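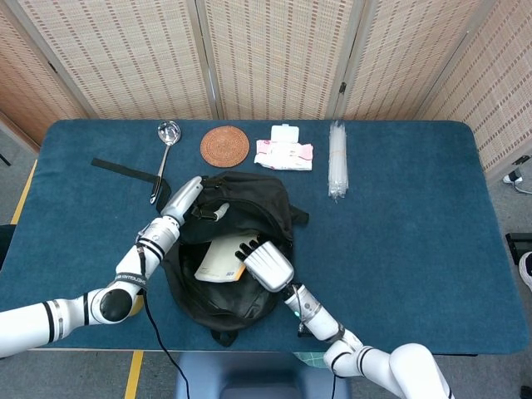 Both arms on the backpack, with the folding screen behind the table.

5 Jun 2020

The first thing I got wrong was the door. I'd been told to look for the Kundley sign, and I walked past it twice before I figured out that the Kundley sign is a sticker on a mailbox. Behind it is a shared workshop with a bike repair corner, a kiln, a very loud compressor and, at the far end, a pair of white robot arms that spend their evenings going through a backpack.

The builder asked me to leave names out of this ("put the bench number if you have to put something"), so I'll stick with "the builder." Day job in building maintenance, no engineering degree, a habit of starting a sentence while walking off to fetch something. We talked for most of an evening, and I'd say half of my recording is drawers opening.

I started with the obvious one. Why a backpack?

"Because I hate mine," the builder said. "I can never find anything in it. And then I thought, okay, if I can't do it with two hands and a whole brain, that's a pretty good test for these two."

It's a good test and a mean one. Fabric doesn't stay where you put it. You push on one side of the bag and the other side folds in, and whatever was inside slides somewhere new. The builder had started back in February with plastic boxes, which went fine, and then got bored. "Boxes are polite. A box has corners and it keeps them. With the bag, I write down where the opening is, and by the time the hand gets there it's a different opening."

The approach they've settled on (for now -- everything is for now) gives the hands separate jobs. One works at the top edge of the compartment while the other goes down into the mouth of the bag. On the night I visited there was a white envelope in there, with a bit of orange showing at the side, and the whole exercise was about that envelope. I found myself leaning in over it like it was the last minute of a ball game.

Then I asked what it had all cost, and got a long look at the ceiling.

"The logbook says 2374 dollars. That's my share, and that's not counting the arms, which belong to the workshop. I'm counting cables, power supplies, the table, and one very stupid order of the wrong screws. I'm also not counting pizza."

The software that ties it together is called Tosano, and it's homemade. It's named after a dog. The part that decides how hard the fingers press has its own name, Drivavura, and when I asked where that came from I was told it was a typo that nobody wanted to fix. I asked for it to be spelled twice and got two spellings, so I've gone with the one in the logbook.

The table I liked a lot. It's big, with rounded corners and a deep teal-blue covering, a kind of felty surface, and I kept wanting to put my hand on it. (I was allowed to, once the power was off.) The earlier top was bare and shiny, and things skated.

"I had a spoon go clear across the room on the old one. It hit the kiln. The kiln people were very nice about it."

The spoon is still in the collection, or a spoon is, anyway. It was lying along the far edge with a woven coaster, a packet of wet wipes and some drinking straws in clear wrapping. I'd figured somebody was having a picnic. They're the next things in line to be handled, and the builder has strong feelings about each one. The coaster is "a sweetheart." The wipes are "fine if you're nice to them." The straws I'd better not quote.

And the screen? I had to ask about the screen. It's a tall folding one with woven panels in beige and reddish-brown, and it makes that end of the workshop look like a tea room. It came from a shop called Hjaltadóttir that was closing down, and it was bought to block the view of the bike corner.

"People walking past back there, wheels spinning, it was a lot going on. I wanted something boring behind the table. Then I got it home and it wasn't boring at all, it's all these little dashes. But I'd carried it up the stairs by then."

I asked how often it works, meaning the envelope, start to finish. The builder opened the logbook again and ran a finger down the page.

"Last batch, 20 tries. It got the envelope out seven times."

I said seven sounded pretty good. The builder said seven sounded like seven.

The failures have categories, and I got the full tour. There's the one where the fingers close on lining instead of paper and the bag tries to come along. There's the one where a strap gets in under a wrist. And then there's the one called "the handshake," where the two hands meet in the middle of the bag and each decides the other one is the envelope. They've got a 90 second limit on every try now, brought in after a handshake that went on long enough for somebody to make coffee, drink it and come back.

"You do get attached," the builder said, when I asked if it was ever just plain annoying. "I'll be at the grocery store and I'm watching the kid bag my stuff and I'm thinking, look at that, look what his thumb's doing. He must think I'm nuts."

What's next is putting something back in the bag, which I'd assumed was the easy direction and which I was told, with some force, is the hard one. Taking a thing out, you only have to find it. Putting it in, the bag has to stay open the whole way down, and the hand has to let go and leave without dragging the thing back up with it. The plan is to try the coaster first, flat things being easier to let go of, and then maybe the wipes.

I asked about zippers on my way out. The compressor had just kicked on, so I only caught the start of the answer, but the start was "Oh, no."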